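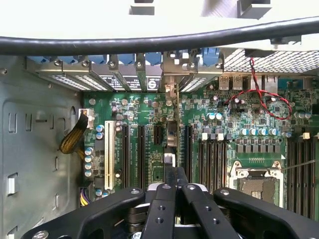 Fig. 7. Case open, seen from above. Blue retention latches along the expansion slot brackets.

Murport Workstation Refit Guide
Section 5: Freeing a slot bracket
By the Endel bench desk, November

This site uses cookies to remember your reading position. Accept / Manage settings

Most guides call this kind of case "tool-free." Treat that as a sales claim until your own case proves it. The row in Fig. 7 has blue plastic latches, and it also has silver screws. Keep a screwdriver on the bench whatever the box says.

Before you start

Shut the computer down from the menu, unplug the power cord, and hold the power button for 7 seconds. A dark front light tells you very little, so pull the cord even if you are sure. Lay the case on its side on a firm table.

1. Find the row of slot brackets along the edge of the board. Work out which one you need before touching any latch. The numbers in card listings are often wrong, so go by the slot itself.

2. Look for cables that cross your way in. In Fig. 7 a thick black cable runs across near the brackets, and a red-and-black twisted pair loops over the board. Move thin wires aside with a fingertip. Don't unplug them just to get more room.

CAUTION: Never lift or drag a card by a wire, and don't tuck loose wires under a card to make things look neat.

3. Check for a screw at the bracket you picked. If there is one holding it, take it out and put it in a cup. Magnetic trays are fine, if you trust yourself to keep them away from drives. We use a cup.

4. Open the latch for that bracket only. Press gently and feel which way it wants to move. Some older notes, including the Cho sheet that gets passed around, tell you to open all 6 at once. We have yet to see what that gains.

CAUTION: Old plastic can snap. If a latch won't move with light pressure, stop and look for a catch or screw you missed.

5. Slide the bracket cover straight out. Keep it. Maltley spares are sold as a universal fit, and two of the five we bought needed filing.

Note: Vented covers can go back in any empty slot of the same size. Claims that moving one will cool the whole case deserve a thermometer.

6. Fit the card, close the latch, and replace the screw if you removed one. Tug the bracket lightly. A click alone doesn't prove it is seated.

For cards with their own power lead, go to Section 6.

Last updated: Friday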